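Home Posts House Garden Archive Contact
Search this site Go
Print | E-mail this post

The basket on the floor

We moved into the apartment on Plolmont Street in March, and the thing I was most pleased about was the washing machine. The last place had two machines in the basement for the whole building, and they took tokens you had to buy from the office. I spent a lot of evenings down there sitting on an upturned crate. So a front loader of our own, on our own floor, felt like a big step up.

What I didn't think about was where the laundry would go before and after it was in the machine. In the old place that was settled by the stairs. You carried everything down in one bag and you carried it back up in the same bag. When the machine is a few steps from the bedroom you get lazy. For the first month we had a pile on the bathroom floor, a pile on the chair, and a pile on top of the machine that slid off during the spin.

I bought a tall hamper first. It was a Fullolier, the folding kind with a lid, and it was a mistake. It held too much. By the time it looked full there were three loads in it, and whatever was at the bottom had been there for two weeks. You also can't see what's in a tall hamper. I washed a load of towels with a pen in it because I tipped the whole thing straight into the drum without looking. The hamper is in the closet now with the winter blankets in it, and it does that job fine.

After that I went the other way and got a low basket. It's a plain rectangle with rounded corners, tan around the rim with a woven look to it, cream inside, and a white handle at each end. The inside is all small holes, so air gets through. It cost 14 dollars at Cosska, and I bought it mostly because it was the right length to stand on the floor in front of the machine and still leave me room to get past.

It has worked better than anything else I tried. One basket is one load. When it's full I wash, and if I don't feel like washing, the clothes start going over the side and I can't ignore it. Because it's shallow I can see everything in it from standing height. I check pockets as I pick things up, one at a time, and I haven't had another pen. 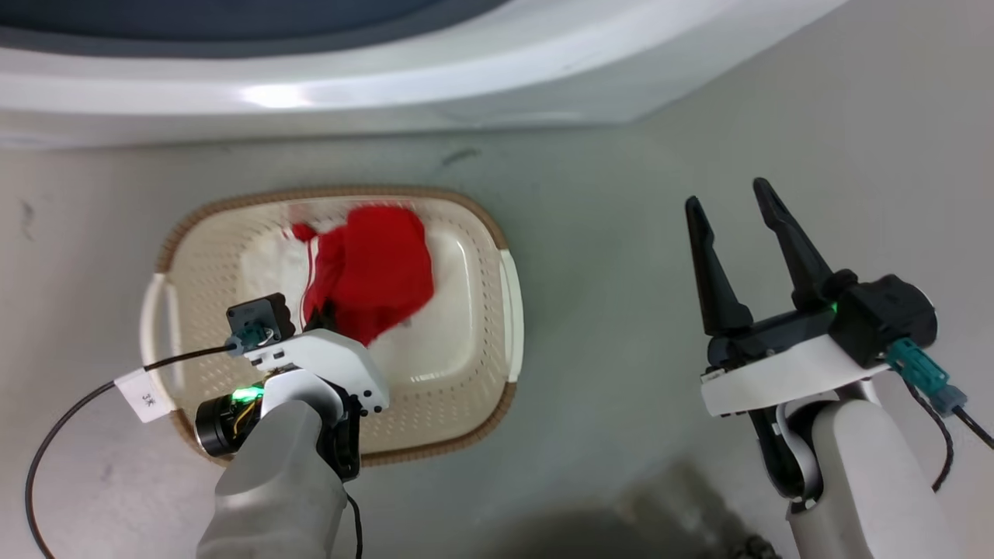 One red thing left in the basket.

Red is the other subject I wanted to get to. I have never been a careful sorter. My mother did five piles every weekend and I do two, light and dark, with jeans going wherever there's room. That was fine until I bought a red cotton top from Estrella and put it in with the sheets. The sheets came out pink. Not badly pink, but enough that guests would notice, if we had guests.

I washed the sheets again twice with nothing else in the drum, and the pink faded but didn't leave. I've read that you should treat a dye stain before it goes through the dryer, and I can believe it, but mine had already been through by the time I looked properly. They're still on our bed. I've stopped seeing it.

So now anything red stays behind in the basket until last. I load everything else, and if there's a red item left I either wait for a dark load or wash it by hand in the sink. The Estrella top was still coloring the water on its fourth wash. By the sixth it was nearly clear, and I let it go in with the jeans.

A few other things I've changed, in case they're useful to someone with a similar setup.

I leave the machine door open a few inches between washes. The rubber seal on the last front loader I lived with smelled terrible, and this one doesn't so far. I wipe the fold of the seal with an old washcloth when I remember, maybe every couple of weeks.

I run the spin at 900 for most things. The faster setting makes the clothes come out drier but also creased into hard lines, and I don't like ironing enough to make that trade. Towels get the fast spin.

I use less detergent than the cap says. I measure with an old coffee scoop, and the clothes come out the same as they did before.

I sweep the floor there before I put anything down on it. It's a pale gray floor and it shows every mark, and a damp sock will pick up whatever is there and carry it back to the drawer.

The one problem I haven't fixed is that the same basket carries clean clothes back out. I know people who keep two, one for dirty and one for clean. I wipe ours down with a cloth in between and that has been good enough. If Cosska still has the same one next time I go, I might get a second, though I'd have to find a place for it, and the closet already has a hamper in it.

Print | E-mail this post
Older post Newer post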